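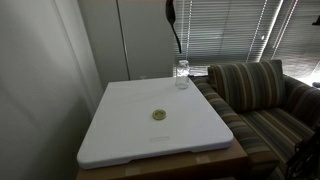 Thread: Jar lids that smell – keep them or throw them out?

Forum: Kitchen and Pantry > Storage and Reuse

santeri_v
Member
Posts: 158

Hello all. I am sorting my glass jars after the move to Altcombe and I have one question that I cannot answer myself.

The jar in my photo is a straight one with a short neck, and the lid is the gold-colored metal kind. I like this shape very much, because the spoon goes to the bottom without problems. I have many of them, all from the same pickled garlic that my wife buys. The glass I can get clean, it smells of nothing. But the lids smell of garlic still, after dish soap and after one night in water with baking soda.

I want to use the jars for dry things: oats, raisins, maybe tea. My wife says tea is a crazy idea. So, is there a way to save the lids, or do I keep only the glass?

Excuse my English please, I write slowly but I read everything.

Santeri Vainio

pantrymoth
Regular
Posts: 741

Your wife is right about the tea. Tea takes any smell it can find.

The smell sits in the soft ring inside the lid, the part that makes the seal. Metal itself does not hold it. What worked for me was sun: lids upside down on the windowsill for a week, open side to the light. Don't boil them, the ring can go hard and then it will not seal anymore.

Hollis_K
Member
Posts: 295

I boil mine all the time and they seal fine for dry goods. You only need a good ring if you are canning, and nobody should be canning with old lids anyway. Ten minutes in boiling water with a big splash of white vinegar, then air dry. Try one lid first and see what you think.

pantrymoth
Regular
Posts: 741

Vinegar plus boiling is how I got rust spots along the edge of a whole batch. Once the coating is scratched it goes fast. I would not do it with lids I wanted to keep.

Hollis_K
Member
Posts: 295

Were they scratched before? Mine are going on four years. I think you left them wet.

pantrymoth
Regular
Posts: 741

I dried them with a towel, thank you.

santeri_v
Member
Posts: 158

Thank you both. I have enough lids to try the two ways, so I will put half on the windowsill and boil the other half. If there is rust I will report it here.

One more question meanwhile. How do you store the empty jars, with the lid on or off? My mother always closed them, so that no dust comes in. But when I opened the boxes from the move, the closed ones had a stale smell, also the ones that never had garlic.

lunchbox_ren
New member
Posts: 50

Off, always off! I keep the glass upside down on a shelf liner and all the lids in a shoebox (sorted by size, if I am in the mood, which is maybe twice a year). Closed jars get that stale smell if there is even a tiny bit of damp left inside. If you need them closed because of the dust, put a folded piece of paper towel in each one before you screw the lid on.

Also you can just buy new lids. Measure across the top of the neck on the outside and take the jar with you to the store, as two sizes that look the same to the eye may not be the same thread. I learned this with a bag of lids that fit nothing in my house.

Hollis_K
Member
Posts: 295

Agree on the paper towel. Disagree on buying lids for free jars, at that point you may as well get clip-top ones.

santeri_v
Member
Posts: 158

Clip-top we had before, the brand was Mäkelä, and the rubber rings were worse than these lids. Everything smelled of rubber, the raisins too.

An update, because I promised. The sun lids had nine days, it was cloudy here for most of them. The smell is weaker but I can find it if I put my nose close. The boiled lids smell of vinegar and a little garlic, and one has a brown spot at the edge. I looked at it with a lamp and I believe there was a scratch there already, so perhaps you are both correct.

For the oats I will take the sun lids. The boiled ones go back to the window until the vinegar is gone.

pantrymoth
Regular
Posts: 741

Put a spoon of dry coffee grounds in the jar, close it, and leave it for a few days with the sun lids on. It pulls out the last bit. Then you smell coffee, but for oats that is no tragedy.

lunchbox_ren
New member
Posts: 50

Dry rice works too and doesn't leave coffee behind. Throw the rice away after, don't cook it. Ask me how garlic rice pudding tastes...

santeri_v
Member
Posts: 158

I will try the rice – coffee my wife does not tolerate in the morning before she has her own cup. The tea stays in its tin.

If somebody near Altcombe wants straight jars without lids, write me a message. I have more than the shelf can take.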